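Helle Holztischplatte pflegen: Öl, Wachs oder gar nichts?

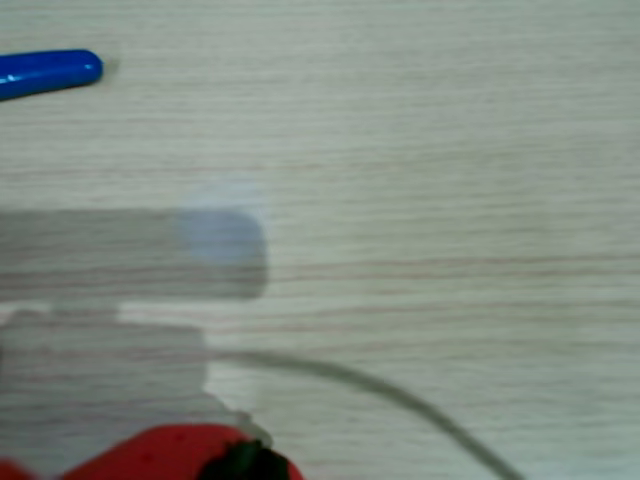 Womit wischt man eine matte, helle Holztischplatte im Alltag ab?
Mit einem gut ausgewrungenen Baumwolltuch und lauwarmem Wasser, immer in Richtung der Maserung, danach trocken nachreiben.

Gefragt von Kenza Tazi am 15/11/2025
Kategorie: Möbel und Oberflächen — 237 Aufrufe

Hallo zusammen,

ich habe seit August einen hellgrauen Holztisch, der als Arbeits- und Basteltisch dient. Die Maserung läuft quer über die ganze Breite, ist sehr fein und stellenweise etwas dunkler. Die Oberfläche ist matt mit einem ganz leichten Schimmer. Gekauft habe ich ihn gebraucht, der Vorbesitzer wusste nicht mehr, ob die Platte geölt, gewachst oder lackiert ist. Unter dem Tisch klebt nur ein Rest von einem Etikett, darauf ist »Brirlow« zu lesen und sonst nichts Brauchbares.

Meine Kinder malen daran mit Filzstiften, und ich schneide dort Stoffe zu. Bisher habe ich nur trocken abgestaubt. Jetzt möchte ich die Platte einmal richtig behandeln, bevor der Winter kommt und wir noch öfter daran sitzen. Im Baumarkt wurde mir ein Hartwachsöl von Drestell empfohlen, farblos. Ich habe aber Angst, dass der Grauton danach gelblich wird. Außerdem weiß ich nicht, ob ich vorher schleifen muss.

Was mich auch interessiert: Wie bekommt man Filzstift wieder weg, ohne dass an der Stelle ein heller Fleck bleibt?

Danke schon mal.

Fouad El Ouafi
38 Beiträge hilfreich bewertet

Bevor du irgendetwas kaufst, musst du wissen, was drauf ist. Dafür gibt es einen einfachen Test. Nimm eine Stelle, die man nicht sieht, am besten an der Unterkante oder ganz am Rand, und setz einen Tropfen Wasser darauf. Nach 10 Minuten schaust du nach. Steht der Tropfen noch als Perle da, ist die Platte lackiert oder frisch geölt. Ist er eingezogen und die Stelle dunkler geworden, ist das Holz offen oder die alte Behandlung ist verbraucht.

Bei Lack bringt dir das Öl nichts. Es zieht nicht ein, bleibt als klebriger Film stehen und du ärgerst dich wochenlang. Dann reicht feucht abwischen.

Bei offenem oder geöltem Holz kannst du ölen. Zum Vergilben: Farbloses Öl feuert helles Holz fast immer an, das heißt, der Ton wird wärmer und dunkler. Bei einem grauen Tisch fällt das stark auf. Nimm ein Öl mit weißen Pigmenten, auf der Dose steht dann meistens »weiß transparent« oder »natur«. Mach eine Probe an der Unterseite und lass sie über Nacht trocknen, bei künstlichem Licht kann man das schlecht beurteilen.

Schleifen nur dann, wenn das Holz wirklich offen ist, und dann mit feiner Körnung von Hand, immer längs zur Maserung. Wenn der Grauton gebeizt ist, schleifst du ihn schnell durch — das lässt sich kaum noch ausbessern. Im Zweifel also nicht schleifen.

Lappen mit Ölresten nach der Arbeit ausgebreitet draußen trocknen lassen oder in ein geschlossenes Metallgefäß mit Wasser legen. Die können sich selbst entzünden.

Siham Bensaid

Zum Filzstift: Auswaschbare Stifte gehen bei uns mit lauwarmem Wasser und einem Tropfen Spülmittel raus, wenn man es am selben Tag macht. Bei Permanentmarker habe ich Alkohol auf ein Wattestäbchen gegeben und nur den Strich selbst abgetupft, nicht gerieben. Auf unserem lackierten Tisch war die Stelle danach etwas stumpf, man sieht es aber nur schräg von der Seite. Auf geöltem Holz nimmt der Alkohol auch das Öl mit, da musst du hinterher nachölen. Vorher unbedingt irgendwo testen.

Keinen Schmutzradierer nehmen. Der schleift, und auf matten Flächen hast du dann einen glänzenden Fleck.

Wir haben inzwischen eine Unterlage aus Filz und Wachstuch, seitdem ist Ruhe.

Wanda Tillman

Ich nehme für alles Olivenöl, klappt super.

Kommentar von Fouad El Ouafi: Bitte nicht. Olivenöl härtet nicht aus und riecht irgendwann ranzig.

Kommentar von Kenza Tazi: Tropfentest gemacht, die Perle stand nach der Wartezeit noch unverändert da. Ich gehe jetzt von Lack aus und lasse das Öl im Laden. Eine Unterlage bestelle ich trotzdem, danke an Siham für den Tipp.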